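**Fabric Handling and Storage in Shared Student Housing**
Final report, Household Practice Unit
Prepared by Araceli Cantero, Itsuki Hamada and Hoi-yan Tu
Supervisor: Vaida Adomaitis

## 1. Purpose

The Mildale residence provides each floor with one shared closet for coats, bags and spare linens. Residents had complained in November that soft items were left in heaps and came out creased. Our group was asked to compare ways of folding and storing such items and to recommend one that residents would be willing to keep up.

## 2. Method

We worked with 70 donated items, sorted by fabric into woven, knit and ribbed groups. Each item was stored by one of two methods: flat folding on a shelf, or rolling in an open bin. Items stayed in storage for 12 days. Two members of the group then graded the creasing separately on a five-point scale, and differences were settled by discussion.

We also sent a short questionnaire to the 200 residents of the building. It asked how they put away bulky clothing and how much time they were prepared to spend on it.

## 3. Results

Woven items did best when folded flat. The knit items showed little difference between the two methods, although rolled pieces took up less shelf depth. Ribbed fabrics were the most difficult. They tended to spring back after the first fold, and a second fold made on top of a loose first one usually slipped within a day.

Questionnaire replies were fewer than we had hoped. Most of those who answered said they would fold a garment once — seldom twice — before putting it away.

## 4. Discussion

The grading scale worked well for woven cloth and poorly for anything with texture. A ridge in a ribbed knit can be a crease or simply the way the fabric is sitting, and the two graders disagreed on these items more often than on any others. Smoothing the fabric by hand before grading reduced the problem, but we adopted this step only in the second week. 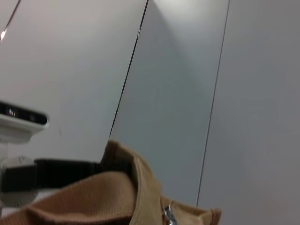
*Figure 1. Tan fabric item with a finely ribbed, knit-like texture, crumpled, with a raised fold near the centre.*

## 5. Recommendations

1. Fold woven items flat, with the heaviest at the bottom.
2. Roll knit items and store them upright in open bins.
3. Smooth ribbed items by hand and fold them once only.
4. Label the shelves by fabric instead of by room number.

We thank Wumpini Nyarko for lending the bins and for checking the questionnaire wording.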